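Clube de Robótica Bruvura: relatório de progresso à Fundação Grimshaw
6 de dezembro de 2022

O clube continua vivo, com sete alunos inscritos e uma lista de espera composta pelo irmão mais novo de um deles. A verba do primeiro período foi gasta quase toda em dedos de borracha para a garra, artigo que se consome aqui como giz.
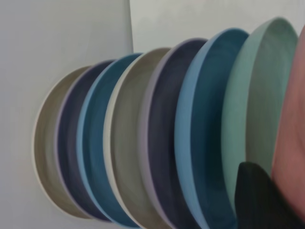 A tarefa escolhida para o torneio Gridgate é arrumar louça. O regulamento parecia brando até o lermos com atenção: o braço tem de retirar do suporte o prato da cor sorteada, sem incomodar os vizinhos. Ora, com os pratos encostados uns aos outros, o dedo da garra dispõe de muito pouco espaço junto ao verde, e o programa Fekau, escrito pelos alunos, distingue mal os dois azuis-marinhos. Das 102 tentativas registadas, a equipa prefere falar das últimas seis. A rubrica "louça de substituição" será explicada em anexo, com a dignidade possível.

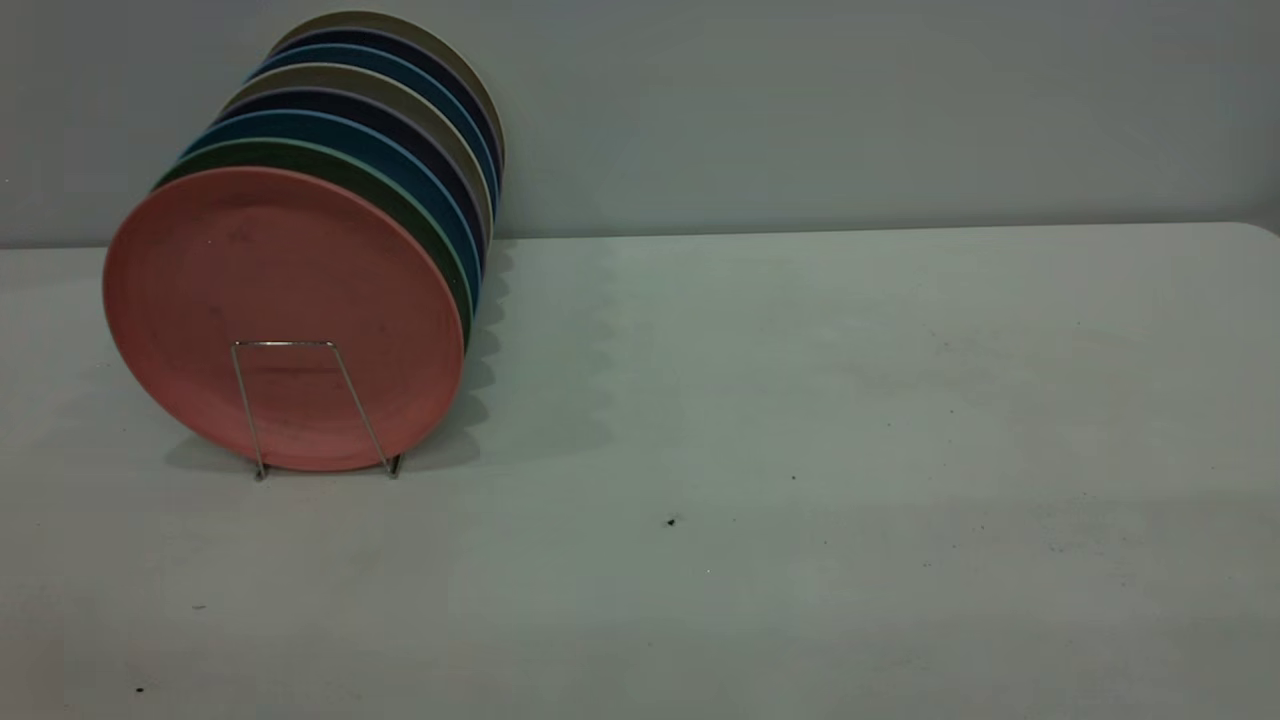

Nele Kramer leu o rascunho deste relatório e respondeu que o problema está na ordem de trabalhos: os alunos deviam começar sempre pelo prato da ponta e deixar os do meio para quando a calibração merecesse confiança. Elsie Tuhiwai concordou por escrito, coisa rara. O plano foi alterado nesse sentido.

Até fevereiro contamos ter a calibração refeita e pedimos autorização para transferir o saldo das deslocações para mais dedos de borracha.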